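Zwischenbericht an die Förderstelle
Projekt: Erschließung und Umlagerung des Nachlasses Zelenák
Berichtszeitraum: zweites Projekthalbjahr, Stand Dezember
Berichterstatterin: Emília Holub

1. Stand der Arbeiten

Die Verzeichnung des schriftlichen Nachlasses ist bis auf die Geschäftskorrespondenz abgeschlossen. Erfasst sind jetzt 2237 Einheiten, darunter Briefe, Lieferbücher, Musterhefte und lose Notizen der Weberei. Die Datensätze liegen vollständig in der Hausdatenbank, die Freigabe für den öffentlichen Katalog erfolgt nach Durchsicht der personenbezogenen Angaben durch Dagmar Vondráček.

Bei den Musterheften hat sich der Aufwand gegenüber dem Antrag erhöht. Viele Hefte enthalten eingeklebte Stoffproben, deren Klebstoff auf die Gegenseite durchschlägt. Jozefína Doležal hat dafür Zwischenlagen aus säurefreiem Papier zugeschnitten und jedes betroffene Heft einzeln eingelegt. Die Hefte mit starkem Schimmelbefall wurden getrennt verpackt und an die Werkstatt Brarano übergeben. 30 davon sind gereinigt zurück, der Rest folgt im Februar.

2. Umlagerung in das Magazin Dullier

Die Umlagerung begann im September und damit einen Monat später als geplant. Grund war die Klimaanlage im Untergeschoss, die im August zweimal ausfiel. Seit dem Tausch des Reglers liegt die relative Luftfeuchte durchgehend im vereinbarten Bereich. Die Messprotokolle liegen als Anlage 3 bei.

Im neuen Magazin stehen jetzt 146 Archivkartons, alle mit Signatur und Standortnummer. Die großformatigen Pläne sind noch am alten Standort, weil die bestellten Planschränke der Firma Kandness nicht in der zugesagten Tiefe geliefert wurden. Die Lieferung wurde reklamiert. Kandness hat Ersatz für Ende Januar bestätigt, Mehrkosten entstehen dadurch nicht.
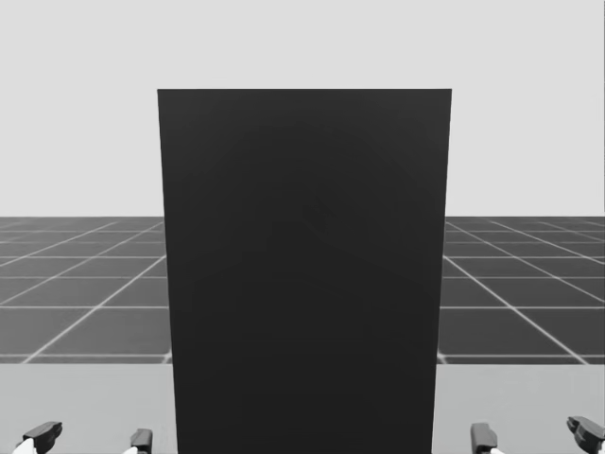
Bis dahin bleiben die Pläne in den alten Mappen. Patricio Nieto hat die besonders gefährdeten Blätter herausgesucht und vorläufig flach gelegt – vor allem die Transparentpausen aus dem Erweiterungsbau, die an den Falzen brechen. Eine Digitalisierung dieser Blätter war im Antrag nicht vorgesehen. Wir halten sie aber für sinnvoll und bitten um Prüfung, ob Restmittel aus Position 4 dafür verwendet werden dürfen.

3. Personal

Die halbe Stelle für die Verzeichnung war im Oktober unbesetzt. Seit November arbeitet Rostislav Kratochvíl im Projekt, er übernimmt die Geschäftskorrespondenz. Da ein großer Teil davon in tschechischer Kurrentschrift verfasst ist, rechnen wir mit einem langsameren Fortgang als bei den deutschsprachigen Beständen. Die nicht verbrauchten Personalmittel aus Oktober sollen für eine Verlängerung seines Vertrags eingesetzt werden. Der Antrag auf Umwidmung ist gestellt.

4. Mittelverwendung

Die Ausgaben für Verpackungsmaterial liegen über dem Ansatz, die für Transporte darunter. Beides gleicht sich im Berichtszeitraum aus. Für die Restaurierung wurden 2 Rechnungen der Werkstatt Brarano beglichen, eine dritte steht noch aus und wird dem nächsten Zeitraum zugeordnet. Die Belegliste ist als Anlage 1 beigefügt.

5. Öffentlichkeitsarbeit

Im November fand im Lesesaal ein Abend zur Geschichte der Weberei statt. Drei ehemalige Beschäftigte haben danach Fotos und Lohnstreifen angeboten. Mit ihnen sind Schenkungsverträge in Vorbereitung. Die Stücke werden als eigene Gruppe verzeichnet und nicht in den Nachlass eingereiht. Die geplante Vitrine im Foyer verschiebt sich auf das Frühjahr, das Glas muss neu bestellt werden.

6. Nächste Schritte

Januar: Aufstellung der Planschränke, Umzug der Pläne
Februar: Rücklauf der übrigen Musterhefte aus der Werkstatt
März: Freigabe der ersten Datensätze im öffentlichen Katalog
April: Abschluss der Geschäftskorrespondenz, sofern die Verlängerung bewilligt wird

Zur Umwidmung der Personalmittel benötigen wir eine Rückmeldung bis Mitte Januar, da der Vertrag sonst neu ausgeschrieben werden muss. Rückfragen zu den Belegen beantwortet Dagmar Vondráček, zum Magazin Patricio Nieto.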